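The Red Ones

Mimoza had lived with Gerardo Castillo for 4 months before she understood that he regarded the sofa as a drawer.

It was a good sofa, gray, with mustard cushions she had picked out herself and defended against his mother. Things arrived on it and stayed. In June it had been a tent. Now it was something red with white stripes, folded by a man who had once had folding explained to him over the phone.

"Are those going somewhere?" she asked.

"They're for Jever," said Gerardo. "I'm packing."

Jever was 10 days off. The suitcase was still in the hall closet, under the tent.
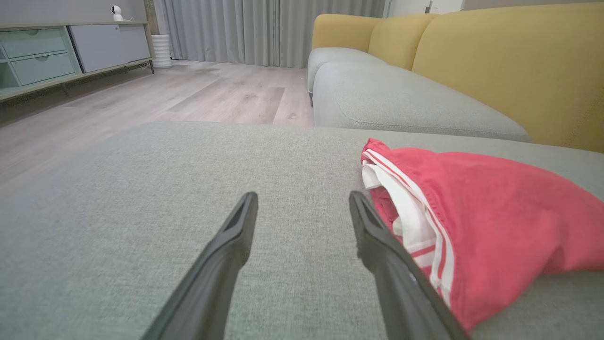

2 min read

She sat down at the far end, leaving the red thing its half.

"It's February," she said. "It's on the North Sea, practically. Who are you going to be sporty at?"

"Crisanto says the hotel has a gym."

"Crisanto said the last one had a lake."

Gerardo considered this. He had paid 22 euros for a paddle on the strength of that lake. He picked up the red thing, shook it out, looked at both sides as if one of them might contain advice, and folded it again, slightly worse.

"I could put it in the closet," he said.

"You could."

He set it back on the seat and gave it a pat.

"After dinner," he said, and went to see what there was.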